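Moisture Uptake in Folded Paperboard Cartons During Short-Term Storage

Project report, Packaging Materials II
Group Dasari

1. Background

Paperboard cartons lose compression strength as they take up water from the air. The effect is well documented for corrugated shipping cases, but less attention is given to small retail cartons of the kind used for tissues, tea and soap. Our group measured how quickly such cartons gain weight in a humid room and whether the gain differs between coated and uncoated board.

2. Materials

Two grades of board were supplied as flat blanks by Cakent. Grade A was uncoated on both sides. Grade B had a clay coating on the printed face only. All blanks were folded by hand and closed with the same water-based glue. Cartons with a dispensing slot were cut from the same sheets, and the slot was left without a film liner.

3. Method

Each grade was tested in sets of 10 cartons. The sets were dried overnight, weighed, and moved to the humidity cabinet in the Antoniadis building. Weights were taken every 30 minutes during the first afternoon and once each morning after that. The test ended after six days. In total, 1419 readings were logged, including repeats and blank checks on the balance.

Readings taken while the cabinet door was open were dropped. One set of Grade B had to be folded again on Friday after the glue seam failed, and its first-day values are not used.

4. Results

Both grades gained weight fastest in the first few hours. Grade A leveled off by the second morning. Grade B gained more slowly at first but reached nearly the same final value, which suggests that the coating delays uptake and does little to limit it. Water most likely entered through the uncoated inner face and the cut edges.

Slotted cartons gained weight faster than closed ones in both grades. The difference was clear in the first afternoon and had mostly closed by the end of the test.

5. Carton shape

Shape was not varied in a controlled way. The low, wide form with a slot in the top face has more cut edge than a plain upright box, and the edge is open to the room from the first use.

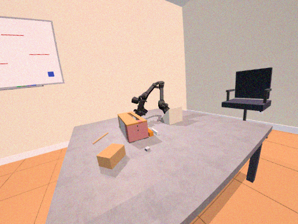
Solange Bailly commented on the draft that edge length should be reported per unit of board area, otherwise the slotted and closed cartons cannot be compared fairly. She also asked for the grain direction of the blanks. The first point has been added to the data sheet. Grain direction was not recorded.

6. Limits and further work

Only one humidity level was used, and no crush test was done, so the link between weight gain and strength is taken from the course notes. A second run should include a lined slot and blanks from the Duseva trial batch, which is coated on both faces. The balance should be moved closer to the cabinet to shorten the time each carton spends in room air.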